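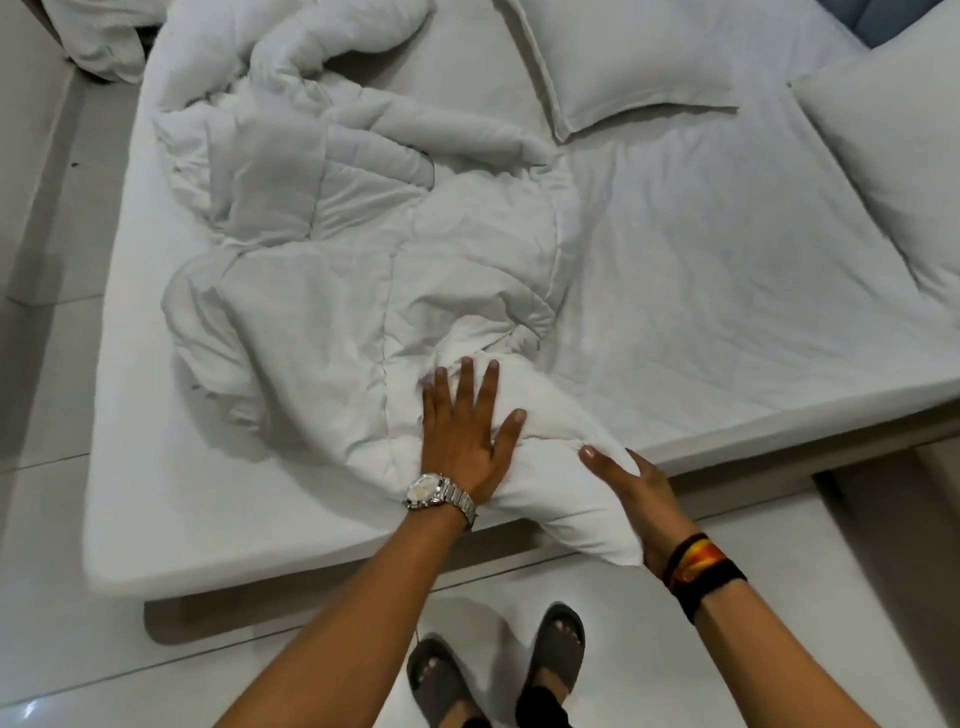

Mechthild Eberhard asks if the duvet can go straight on after unpacking, no waiting. No. Give it air first, see step 2. She also says do the corners before the pillows and she's right, so that order is now in this version of the guide.

Section 7. Bedding: first set-up and daily making

Applies to the Dinent quilted duvet, all sizes, on the Flekinau padded-headboard bed. Other beds fine too, but the tuck distances won't match.

Before you start
Mattress on the base, pushed up to the headboard. Bed base bolts tight (section 4). Clean hands, no hand cream – it marks white cotton and you won't see it until the first wash. Rings with raised stones off. Scissors for the bag only, and cut along the printed edge, away from the contents.

First set-up

1. Fitted sheet. Start with the two corners at the headboard, then pull down to the foot. Seam of each pocket goes right on the mattress corner. If the last one won't reach, you have the sheet on sideways. Turn it a quarter and start over.

2. Take the duvet out of the bag and lay it loose over the bed. Leave it a few hours. Overnight is better. It comes out of the bag flat and a bit sad looking, this is normal.

3. Shake from the foot end. Hold both corners, lift, let drop. Four or five goes. Then once from each side.

4. Feel along the seams for thin spots. Push filling back into them with flat hands, working from the edge of each square to the middle. Don't pinch or pull it through the fabric.

Note: model 718 is the warm weight, 600 is the summer weight. Number is on the sewn-in label, foot end. If you bought the pair, keep them on seperate shelves. They look the same folded.

5. Pillows last. Plump from the short ends, lay flat, open end of the case facing away from the door (just looks neater).

CAUTION: do not stand or kneel on the duvet while making the bed. Seams can open.

Daily making

1. Throw the duvet back to the foot and let the sheet air while you get dressed.

2. Smooth the sheet from the head end down. Palms flat.

3. Bring the duvet up by its top corners. Stop short of the pillows, leave a strip of sheet showing.

4. Go to the side and even out the overhang. Same drop left and right, by eye is good enough. One arm on top to hold it, other arm to pull.

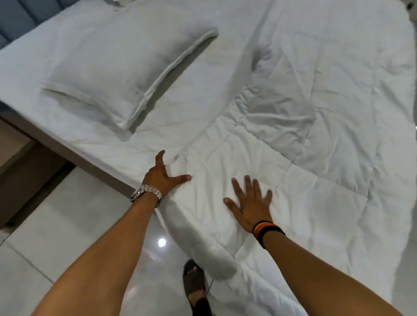

Fig. 7-2. Quilt laid below the pillow, sheet left open between.

5. Long seams should run in line with the mattress. If they wander, lift the whole edge and drop it again. Dragging just shifts the filling around inside.

6. Tuck at the foot only if you like it tucked. Most people don't in August.

Note: duvet sliding off one side every night usually means it is on sideways. Label goes at the foot.

Folding for the day, or for storage

Use this when the room doubles as a sitting room, or before the duvet goes in the Eder storage bag (part 143, sold separately).

1. Pillows off, or up against the headboard.

2. Spread the duvet flat. Fold one long side in, then the other over it. Press the air out as you go.

3. Fold in the length, keeping the edges in line with the sides of the bed.

4. Flatten the near end with both hands, fingers wide. Push, don't punch.

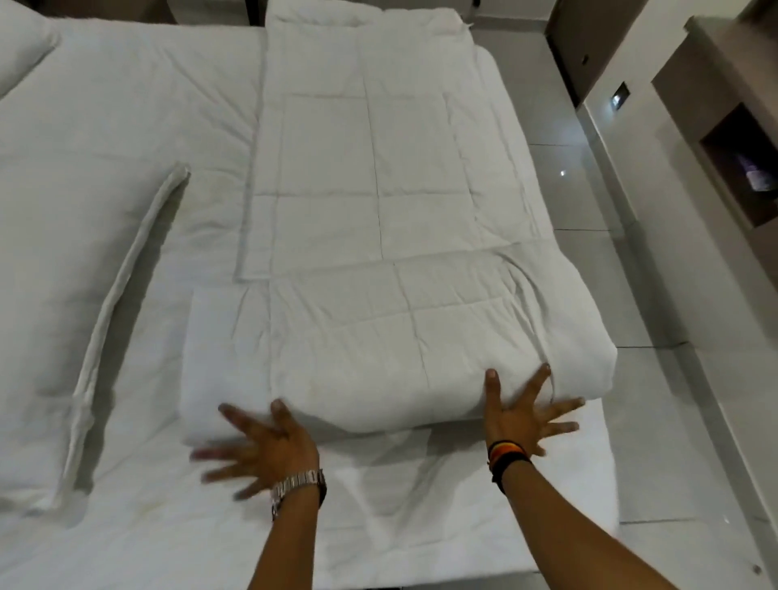
5. Check the ends. Any flap sticking out gets tucked back between the layers, otherwise it catches in the zip. Fold once more if the bag is the short type.

6. Slide the bag over the fold from one end. Zip slowly, finger behind the teeth.

CAUTION: never store damp. If in doubt give it another day over a rack. No vacuum bags for the 718, the filling may not come back.

Care
Cool wash, big machine, mild liquid such as Ustosance. No softener. Tumble low and stop now and then to shake it out by hand. Drying takes roughly 7 hours on a line in good weather, longer indoors. Spare labels and replacment zip pulls: see parts list, section 9.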